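Findport – video slot for desktop and mobile

3/14/19
2 min read
12 shares

Findport is a five-reel, three-row video slot from Fletix with 30 fixed paylines. It is supplied as a single browser build that runs on desktop, tablet and phone, and is available to operators through the Pranness game server. There is no download version. Cabinets and betting terminals are covered by a separate product and are not dealt with on this page.

Theme and symbols

The game is set in a small harbour. Low-value symbols are the card ranks from ten to ace. High-value symbols are a lantern, a coil of rope, a brass compass and the harbour master. The wild is a lighthouse and stands in for every symbol except the scatter, a ship's bell. Wilds land on reels two, three and four only, in both the base game and the free spins.

Stake and paylines

All lines are always active. The player sets the total stake with the plus and minus buttons, and the game divides it evenly across the lines. Stake steps are set by the operator in the Pranness back office and can differ by currency. Line wins pay from left to right, starting on the first reel, and only the highest win on each line is paid. Scatter wins are worked out on the total stake and added to any line wins from the same spin.

The pay table inside the game shows amounts in the player's currency at the current stake. It updates when the stake is changed and does not need to be reopened.

Free spins

Three or more bells anywhere on the reels award 12 free spins. Three further bells during the feature add another 12, up to a limit of 50 in any one feature. Spins are played at the stake of the triggering spin. During the feature every win that includes at least one wild is paid at x2. The multiplier does not rise with additional wilds on the same line, a point that has been raised by testers more than once and is now stated in the rules screen. 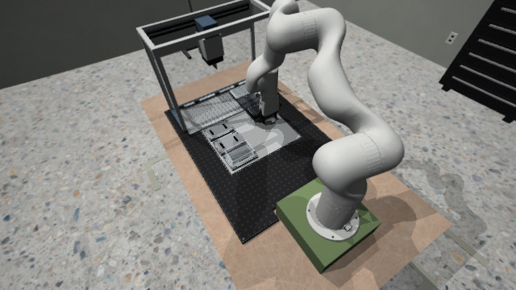
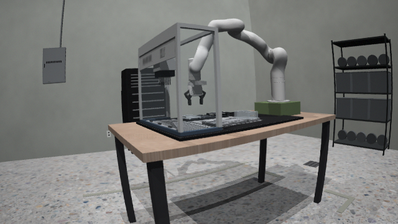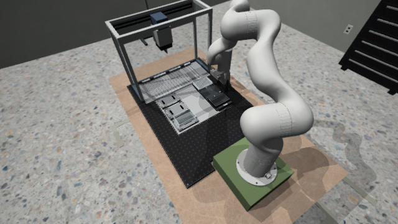
If the connection is lost during free spins, the feature resumes from the last completed spin when the player opens the game again. The result of a spin is fixed on the server before the reels start to move, so a spin that is interrupted part way through is settled as drawn and shown in the history. Unfinished features are held for 30 days. After that they are played out automatically and any winnings are credited to the account.

Autoplay and speed

Autoplay can be set to a maximum of 50 spins. The player must choose a loss limit before it will start; a single-win limit is optional. Autoplay always stops when the free spins are triggered and has to be restarted by hand afterwards. Quick spin shortens the reel animation and leaves the result untouched. Both functions can be switched off by the operator for markets where they are not allowed – the buttons are then removed from the screen and the remaining controls close up to fill the gap.

Display and sound

The layout is landscape on desktop and either way round on mobile. In portrait the pay table button moves into the main menu, and the balance, stake and last win sit in one row under the reels. Text size follows the device setting as far as the panel width permits. Music and effects have separate switches, and sound is off by default on phones.

Integration

Operators already connected to Pranness need no new wallet work. The game is switched on by adding its code to the lobby list and choosing a return-to-player setting. Only one setting may be live per site at a time, and a change takes effect for new sessions only. Free spin vouchers issued through the Hermans bonus tool are supported from the first release. Voucher spins use a fixed stake, and wins from them are reported under a separate transaction type.

Operators using a different bonus tool should test the end-of-voucher message before launch. On older lobby versions it can appear behind the reels – a lobby update corrects this.

Availability

Findport can be tested now in the Fletix demo area with play money. The demo uses the same reel strips as the live game. Real-money release is planned for June, subject to approval in each market. Rules text and lobby icons are supplied with the game pack. The pack also contains a change log, which should be read before any earlier test build is replaced.

18+ only. Every spin is independent, and past results have no bearing on later ones.

2 comments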